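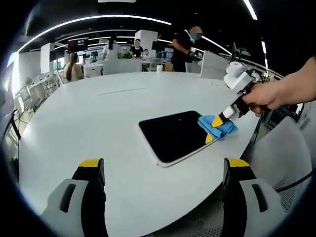
Wiping is too easy to bother teaching, one reader wrote in after the last version of this guide, and why didn't I start with something hard like folding?

Fair enough, but I'm keeping it! Wiping looks easy when you have skin and fingertips. Do it through a pair of grippers and you find out fast how much your hand used to handle for you, like how hard to press and when the cloth is about to slide out. It's also a nice forgiving task for a first batch. You can make a mess of it twelve times before lunch and nothing gets broken.

4. Recording your first wiping demos

I'm going to assume you've done section 3, so both Jelotine hand units are charged, paired and showing up in Jerley with a green dot. If one of them is stuck on orange, go back and redo the pairing. I've tried recording with an orange dot and all I got was a long file with one hand in it.

What you need: two hand units, one soft cloth, something flat and smooth to wipe, and a table you can stand at with some elbow room.

4.1 Before you press record

1. Clear the part of the table you'll be working on. Things further off in the room can stay where they are.
2. Lay the cloth down in a loose heap. A flat cloth is miserable to pick up with two stiff fingers, so save that for later batches.
3. Put the thing you're wiping somewhere you can reach it without leaning. Move it and turn it a bit between demos. I like to turn it first and then slide it, but do it however you want.
4. Open and close each unit all the way, twice. Jerley uses this to set the finger range, and it has to be done again if you restart the app.
5. Set both units in the Zieliński dock and wait for the beep.

Note: the beep is quiet. If the room is noisy, watch for the "Ready" line on the status page.

4.2 Recording one demo

1. Lift both units out of the dock and hold them over the table with the fingers open. Stay there for a slow breath.
2. Press the record button on the right unit with your thumb. The left one follows by itself.
3. Reach for the cloth and close on a good thick bunch of it. A pinch of one corner will hold for maybe two strokes and then you'll be chasing it.
4. Bring the cloth to the surface and let it touch before you start moving sideways.
5. Wipe in one direction, lift, come back, wipe again. Overlap your strokes a little. Scrubbing in circles is fine too, but pick one style and stay with it for the whole batch.
6. Use the other unit if the thing you're wiping wants to slide. If it doesn't, just keep that hand still and open, somewhere out of the way.
7. Set the cloth down on the table and open the fingers fully. Please don't fling it (I know, it's tempting by the end of the day).
8. Hold still again, then press the button to stop.

Caution: press gently on glass and screens. The fingertips are firm under the pads, and if the cloth slips you can end up dragging a finger edge across the surface. Stop and get a fresh grip if you see a pad poking past the cloth.

Caution: keep the cables behind your wrists. A cable caught on a table edge will yank the unit in the middle of a stroke, and the robot will learn the yank.

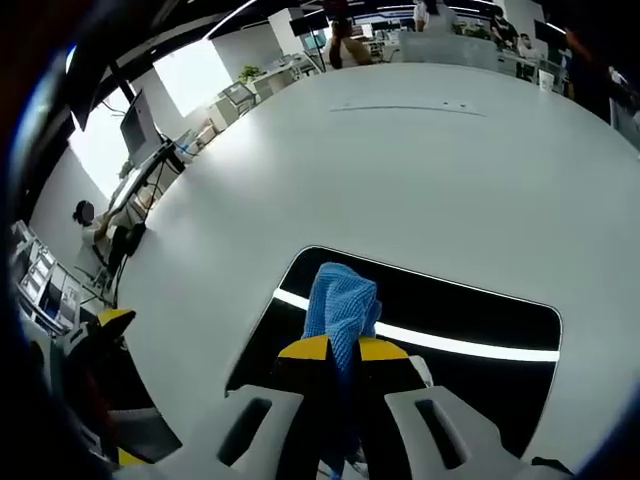
Can I swap the cloth from one gripper to the other in the middle of a demo?

Go ahead, as long as both sets of fingers are holding it for a moment before the first one lets go. Do the handover in the air over the table, slowly, and put those demos in their own batch so the plain ones stay plain.

4.3 Keeping or tossing a demo

Jerley plays the demo back as soon as you stop. Watch the whole thing the first few times, even though it's dull. I toss a demo if:

- I dropped the cloth and grabbed it again in a rush
- the stroke stopped halfway and I stood there thinking
- one hand was so close to the camera on the other that it covered the work
- somebody talked to me and I turned around with the units still in my hands

I keep it if I dropped the cloth and calmly picked it up again. Those are gold! The robot is going to drop things too, and it's good for it to have seen what comes next. Give them the tag "recover" before you save.

Note: you can't undo a toss. There's a setting for it in the menu, but in my version it's grayed out.

4.4 How many to record

For wiping one object on one table, Pellico suggests 84 good demos before you try a first training run, and that matches how it's gone for me. I do them in sets of 12 and then put the units down and shake out my hands. The big shared set that ships with Jerley has some 3,000 in it, and you can mix yours in with those from the Train tab, but get your own batch looking clean first.

If your wrists get sore, loosen the handle strap one notch and bring your elbows in. If they're still sore after a break, quit for the day. Tired demos have a droopy look to them, with the fingers hanging low at the end of each stroke, and I ended up tossing nearly all of mine from one long afternoon in December.

When the batch is saved, put both units back in the dock and leave Jerley open until the upload bar is gone. Section 5 picks up from there.

Filed under: Hand Units > Getting Started > First Tasks

Search the guide... Go

Related sections
Pairing your Jelotine hand units
Cleaning and replacing finger pads
Jerley playback: speed, trim and tags
Two-handed tasks: handovers and holding
My dock won't beep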